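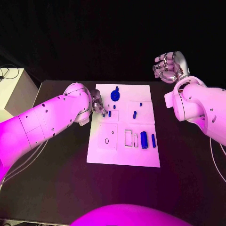 Arbeitsplatzbeleuchtung: RGB-Leuchten oder feste Farbtemperatur?
Forum Lichttechnik > Innenraum > Werkstatt und Labor

S_Lei
Hallo zusammen,
ich plane die Beleuchtung für einen Montageplatz neu, Tischfläche matt dunkel. Vorhanden sind 6 RGB-Leuchten von Histeo ohne eigenen Weißkanal. Weiß entsteht dort nur durch Mischung. Frage: behalten und sauber abgleichen, oder gleich auf feste 4000 K gehen?
Gruß, Suqin

papadakis_l
Feste Farbtemperatur. RGB-Mischweiß hat zwischen Blau und Grün sowie im Gelbbereich Lücken im Spektrum. Den Farbort bekommst du hin, die Farbwiedergabe nicht.

Tanase_Licht
Widerspruch. Für reine Montage reicht Mischweiß, solange keine Farben beurteilt werden. Entscheidend ist die Beleuchtungsstärke am Tisch. Mit 300 lx kommt man bei Kleinteilen nicht weit.

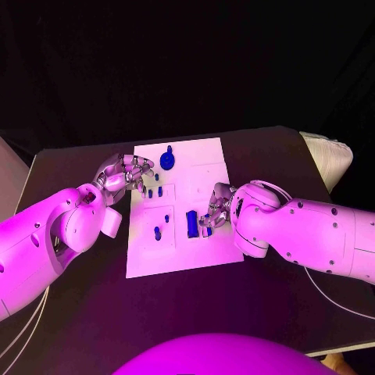

papadakis_l
Bei RGB ist der häufigste Fehler ein zu schwacher Grünkanal, durch Alterung oder falsche Stromeinstellung. Dann kippt das Mischweiß Richtung Magenta, und eine helle Unterlage taugt nicht mehr als Referenz. Wie stark so etwas durchschlägt, sieht man an der weißen Platte oben: die ist genauso eingefärbt wie der Rest, nur die kleinen Teile darauf gehen noch als blau durch. Feine Farbunterschiede kann man dabei vergessen.

S_Lei
Verstanden. Grün läuft bei mir laut Controller auf 70 %, Rot und Blau auf 100 %. Kann ich das einfach hochziehen?

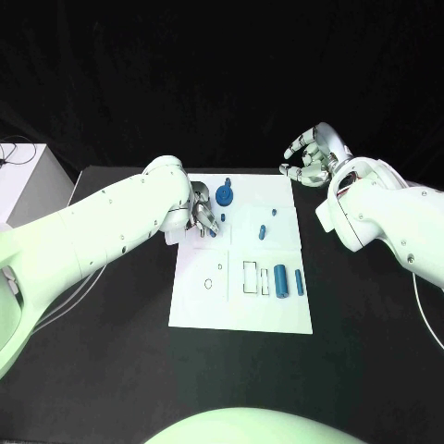 C.Ciobanu
Ja, aber mit Messung. Graukarte auf den Tisch, Spektrometer daneben, dann Grün schrittweise anheben, bis Duv nahe null liegt. Erst nach dem Warmlaufen messen, der Rotkanal verliert mit der Temperatur am meisten.

Tanase_Licht
Spektrometer halte ich für einen einzelnen Tisch für übertrieben – ein Weißabgleich auf die Graukarte per Kamera genügt als Kontrolle.

C.Ciobanu
Nein. Die Kamera zeigt den Farbstich, aber keine Lücke im Spektrum. R9 bekommst du damit nicht.
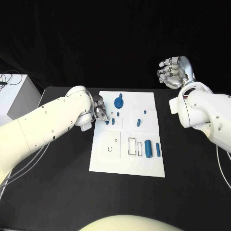 adom_g
Zur Blendung noch: Leuchten seitlich versetzt, Diffusor davor, PWM-Frequenz im Datenblatt prüfen. Die Fandel-Treiber bei uns flimmern gedimmt sichtbar.

S_Lei
Danke. Ich gleiche erst ab und messe R9. Liegt der Wert unter 50, kommen 4000-K-Leuchten rein. Ergebnis stelle ich im Mai ein.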